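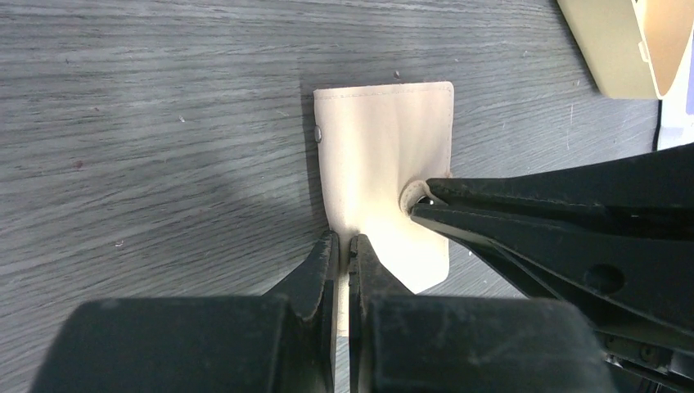

Lorry parking at Plandton to grow by 90 spaces after a difficult winter for hauliers

2026-07-21

Drivers who have spent the colder months circling the Plandton ring road in search of somewhere safe to stop for the night will be glad to hear that the town's freight park is to be extended, with the first of 90 extra spaces due to open before the clocks go back. The work was given the go-ahead last week, and the diggers are already on the far side of the site, where the old weighbridge used to stand.

The park, which is run by the haulage services firm Flalari, has room at present for 200 vehicles. That sounded like plenty when it was laid out, but the opening of two large distribution sheds on the eastern side of town has filled it most evenings by teatime, and those arriving later have had to make do with lay-bys, industrial estate roads and, on more than one occasion, the overflow car park behind the garden centre (whose owners, it should be said, have been remarkably good about it).

Lay-bys are where the trouble tends to happen. Curtain-sided trailers are the easiest to get into, and a thief with a sharp blade can have a look at the load while the driver is fast asleep a few feet away. Local hauliers have been complaining for some time about slashed curtains, even in cases where nothing was taken, as a cut curtain still means a repair, a late delivery and very often a customer who refuses the goods because the seal has been broken. Fuel has gone missing too, and so have tools from the lockers of smaller vans.

The extension will be fenced and lit in the same way as the existing park, with number plates read on the way in and on the way out. Drivers leaving with a trailer will be asked to show that they are the person booked to collect it. This is already done for high-value loads at the Skustov terminal, a short drive down the estuary, and those who use both sites say it adds a minute or two to the journey and a good deal to their peace of mind. A separate row of 12 bays nearest the gatehouse will be kept for refrigerated trailers, with plug-in points so that the units can run overnight without their engines, something the people living along Chapel Lane have been asking for ever since the park opened.

There is good news for the drivers themselves as well. The shower block, which has been the subject of some fairly blunt remarks in the comments book, is to be rebuilt completely, and the canteen will stay open through the night from Monday to Thursday. A small laundry room is planned, along with a quiet lounge where the television will, at the request of those who answered the survey in June, be kept switched off. The survey drew 1377 replies, and it was a pleasure to see so many of them running on to a second page. Better lighting on the footpath to the toilets came top of the list, followed by hot food after nine in the evening and somewhere to fill a flask without having to buy a cup of tea first.

Parking charges will go up a little when the new section opens, though Flalari says that anyone who books in advance will carry on paying the present rate until the end of the year. Regular users can already book through the Xiong parking app, and bookings by telephone will continue for those who prefer to speak to somebody. Drivers who turn up without a booking will still be let in if there is space, and a board at the roundabout will show how many bays are left so that no one has to come all the way down to the gate to find out.

While the work is going on, the northern entrance will be closed to everything except site traffic, and lorries should come in by way of Tannery Road. Delays of up to half an hour are expected on weekday evenings, particularly while the new drains are being put in, and drivers close to the end of their permitted hours are asked to allow for this when they plan where to stop. Abnormal loads should ring the gatehouse before setting off.

Plans showing the new layout, including the changes to the footpath and the planting along the Chapel Lane boundary, are on display in the canteen and at Plandton library during normal opening hours, and comments on the planting can be left at either until the end of the month.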